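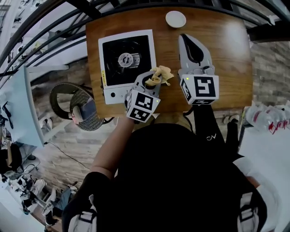

Stove wipe, cloth in the left gripper, right gripper parked on the table. Both lights green.

Hi all,

Answering Marion's message inline, with my apologies for the length. I have spent most of May on this fault and I intend to get some use out of it.

Marion Ogilvie wrote:

> We have the same trouble on our pair of Sallis grippers. The left
> hand records fine and the right hand stops partway through an
> episode. No error, no beep, light stays green the whole time. We
> swapped the cable, then swapped the grippers left for right, and
> the fault stayed with the right hand.

Same here, down to the swap. I also bought a new cable, so now I have a spare.

The fault stays with the right hand because the right hand is the one doing nothing. Our people are right-handed almost to a man, but on the stove job they hold the cloth in the left and put the right one down on the wood until they need it. Tredley sees a gripper whose jaw width hasn't changed and whose pose hasn't changed, decides after 600 samples that it has been put away for the night, and closes the stream. When somebody picks it up again, the stream does not reopen. The file is still written, with a lovely flat line to the end.

Try it with the left one parked and you'll get the same thing on the other side. I did it 8 times in a row to be sure, and then had to go and do something else for a while.

> Is the green light supposed to mean it's recording? The manual
> says "ready", whatever that covers.

It covers having a battery. I asked Dudás, who sold us ours, and was told that the light reports the state of the gripper and the gripper is in an excellent state. I can't fault the logic. I would like to have had it before we collected a whole set of kitchen episodes under its gentle glow.

> Could this be the markers? Our cubes are scuffed and I was about
> to reprint them.

Don't bother on this account. If a cube is lost you get gaps in the pose, and the jaw width carries on. With this fault both stop on the same sample. That's the quickest way to tell them apart.

What we do for now:

In the Tredley config, set idle_close to 0. The comment beside it says this is "not recommended". It doesn't say by whom.

If you can't change the config (the Lesmont build has it locked), have the operator open and shut the parked gripper every so often. This works and looks ridiculous, and it also puts a twitch in your data that somebody will have to cut out later.

Check stream lengths at the end of each episode. Ours are now compared by a script of 2 lines, and it should have existed from the start.

> One more, and it's a safety one. Has anybody had a strap catch?

Once. Parked gripper, strap hanging over the near edge of the table, operator steps back, gripper follows. It landed on a foot, so no damage to the gripper. We've shortened the straps and we now park further in from the edge. For any job at a stove I'd add that the gas stays off, cartridge out, and the burner gets looked at before anybody reaches over it with a cloth. We had that written down already – on a sheet in a drawer. It's now taped up by the table.

Still open: how to save the files we already have. The left hand is good all the way through and the camera is fine, so I'm tempted to keep them as one-handed episodes and drop the right stream entirely. If anyone has tried training on a mix like that, I'd like to hear how badly it went.

Marion, could you send me one of your broken files? I want to see if yours cuts at the same sample count.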